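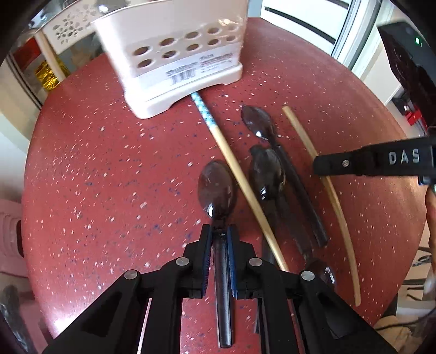 Photo: Ffion Ellis

Week 6 notes. Tableware, etiquette + who eats with what
(typed up fast after class, slides go up Monday, fix your own spelling)

Start from last time: utensils are old, sets of utensils are not. Matching knife, fork and spoon at each place = fairly recent habit in Europe. Before that, bring your own knife, share the bowl, use bread.

Spoon first. Oldest of the lot probably. Shell, horn, wood, bone. Latin cochlear, connected with the word for snail, small pointed spoon for eggs and shellfish. English "spoon" from an old word for a chip of wood. Keep that, it comes back in the essay.

Fork. Late at table, early in the kitchen. Big two-prong ones for holding meat while carving. Small personal forks known in Byzantium, then Italy, then slowly north. Plenty of people thought them fussy. Pasta helped the fork along in Italy, most likely.

Knife. Everybody's own, worn on the belt. Rounded tips come in during the 1600s in France. Pointed blades at dinner = picking teeth, and worse. Note how the round tip makes the fork more usefull, you can't spear anything with a round tip.

Chopsticks. China, cooking tools before eating tools. Long ones for reaching into hot pots. Usual argument: food cut small in the kitchen, cooks fast, saves fuel, no knife needed at table. Begoña Cuesta's chapter pushes back on the fuel part, read it before you repeat it. She wants more about grain (millet vs rice, sticky or not sticky) and less about firewood.

Regional differences, very short version:
China: longer, blunt ends, shared dishes in the middle
Japan: shorter, pointed, more individual bowls, own pair at home
Korea: metal, flatter, always with a spoon
Vietnam: long, closer to the Chinese type

Manners. Don't stand chopsticks upright in rice (funeral offering). Don't pass food from one pair to another in Japan (also funeral). Serving spoons for shared dishes, more common now in cities, partly hygiene campaigns. 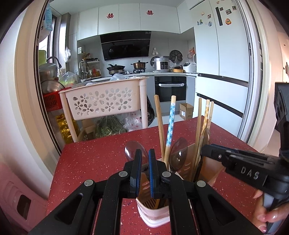 Did chopsticks replace the spoon in China?
They took over part of its job. Early on the spoon was for grain and chopsticks were for the vegetables in the stew. Later chopsticks handled most of the meal and the spoon was left with soup.

Case study: the Oltumero survey. Emmett Pennington and Lucero Arboleda, household inventories, 588 homes, up to 11 questions each. What do you own, what do you use daily, what is kept for guests. Biggest finding for us is the gap between owned and used. Lots of fish knives in drawers. Hardly any on tables. Pennington reads this as status, Arboleda reads it as wedding presents. I lean Arboleda but argue it how you like.

Watch the method tho. Self reported. People tidy up thier answers. And "daily" was never defined, Yhon Carhuamaca raised this in section and he's right.

Terms for the quiz: place setting, service à la russe, service à la française, trencher, communal dish, cochlear.

Reading: Cuesta ch. 6. Yazıcı article on coffee spoons, skim the middle. Tillmont reader, only the part on inns.

Essay plan due in section, one page. Pick ONE utensil, one place, one century. "The fork through history" will be sent back.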